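Gripper fault halts drawer trials at Dolosdale

Drawer-opening trials with a two-arm robot at the Jemal workshop in Dolosdale were stopped on Monday after one gripper failed to release on command. There were no injuries.

The fault came on run 61 of a planned 238. According to the log, the right gripper held its closing force for 13 seconds after the open signal was sent. Operator Bontu Abera cut power at the wall switch.

Test lead Esben Kárason traced the delay to a worn connector in the wrist, which dropped the signal whenever the arm was rotated fully inward. Both connectors have been replaced, and the force limit has been lowered for fronts without handles, where the fingers must work in the gap between drawers.

Trials resume once 2 supervised runs are completed without a fault.
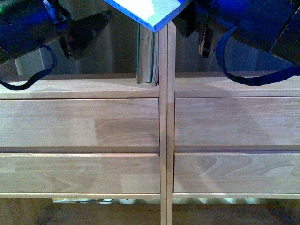

Why did the gripper stay closed when the signal was lost?
It was set to hold its last command, so a part being carried would not be dropped.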